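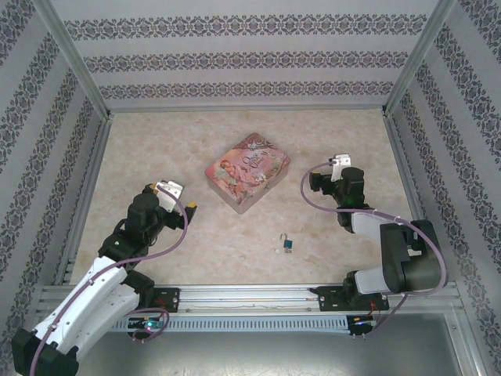 Printed tin, patterned wallpaper. Thread on the tin drawer, the biscuit tin, and what a family keeps in one.

1/ My aunt's house in Useck got emptied in May. I was given the job of going through the tins, on the grounds that I live closest and own a car with a trunk that shuts.

2/ Every house I have ever helped clear has had tins. The cookies were eaten sometime under an earlier administration and the tin stayed on, with tenure.

3/ Hers numbered 29. I know this because Benedicta Addo, my cousin, wrote it on the inventory in the same column as "piano" and "boat (share of)." We do not discuss the boat.

4/ Contents of the first one I opened: buttons. Contents of the second: buttons, but the good ones. You could tell they were the good ones because there was a note inside saying GOOD ONES.

5/ The third had a sewing kit in it. I mention this for the people who were about to reply "lol bet it was a sewing kit." Yes. Well done. Hydrate.

6/ Then it gets stranger. A tin of keys. I tried them on every lock in the house, the shed, the garage and (with permission) the neighbor's garage. One fit. It opened a cabinet with another tin in it.

7/ That tin had candle stubs. All under an inch. My aunt had electricity for her entire life and a flashlight in every room.

8/ A tin of rubber bands, fused over the decades into a single organism. I closed the lid with respect.

9/ A tin of instruction booklets for appliances made by Jerka, a company I had never heard of and which, going by the booklets, mostly made things that warmed plates. There was no plate warmer in the house. There were three guarantees for one.

10/ The guarantees had never been mailed in. She had filled them out in full, stamped the envelopes, and put them in a tin.

11/ I called my mother about this. My mother said, "Well, you don't want to mail those, then they've got your address." I have nothing to add to that and I think about it daily.

12/ Letters, of course. Everyone asks about letters. Most of them were from a man called Ignacio and for a good twenty minutes I thought I had found the great romance.

13/ Ignacio was a roofing firm. Ignacio Roofing and Gutters. He, or they, wrote to her 102 times over a period of eleven years about one section of gutter.

14/ I read all of them. It's the best thing I've read this year. The tone goes from "Dear Madam" to "Dear Mrs. H" to "Hello again" and near the end somebody in that office is asking how her hip is.

15/ The gutter still leaks, by the way. I stood under it.

16/ A few of you want to know about old tins in general, so, what I've picked up from reading too much at 1 a.m.: people kept them because they closed properly. Mice can't chew through them. Damp has a harder time. It really is most of the explanation and I was hoping for something more poetic.

17/ The other part is that the makers knew. A printed tin got kept, and if it got kept it sat on your shelf with their name on it for forty years. Cheapest billboard ever built. You paid for it and you dusted it.

18/ Which means that somewhere there was a person in an office in 19-whatever deciding that what would get your grandmother to hang on to this box forever was a stagecoach. And that person was right!

19/ Values, because my replies are already full of men asking. Almost nothing. I took a few to a dealer in Trandon who looked at them the way a vet looks at your very old dog.

20/ He offered me $4 for the lot. Then he noticed one with a hinge and his eyebrows did something, and he offered me $6 for the lot.

21/ I did not sell him the lot. I said I'd have to talk to the family, which is what you say when you want to leave a shop with your arms full.

22/ Rules for cleaning them, learned the hard way: a barely wet cloth, a dry cloth right after, and no scrubbing pads. I took half a shepherd off one with a scrubbing pad. He has legs now and a crook and that's all he has.

23/ Also do not put them in the dishwasher. I didn't. My brother did. We are speaking again but about sports.

24/ The division of the tins took longer than the division of the house. House: one afternoon, everyone very adult. Tins: a group chat now standing at 882 messages, with a splinter chat I am not supposed to know about.

25/ Benedicta wanted the good buttons. My mother wanted the good buttons. I proposed splitting them and was informed, by both, separately, within a minute, that you can't split a set. It is not a set. They're buttons.

26/ In the end they take turns. Six months each. There is a handover. I've been asked to drive.

27/ I got the keys, the candle stubs and the Ignacio letters. I asked for the letters. The other two were placed in my car while I was inside having coffee.

28/ Last tin, bottom of the hall closet, taped shut all the way around. Very heavy. We all stood there. My mother actually sat down for it.

29/ Coins, we thought. Documents. The boat.

30/ It was more tape. Rolls of it, packed in neatly, and under them a slip of paper in her handwriting saying what it had cost and that the price was ridiculous.

31/ Muting this now, my lunch is over. If anyone used to work at a gutter firm in the Useck area and remembers asking a woman about her hip, my messages are open. It got better. She went dancing on it.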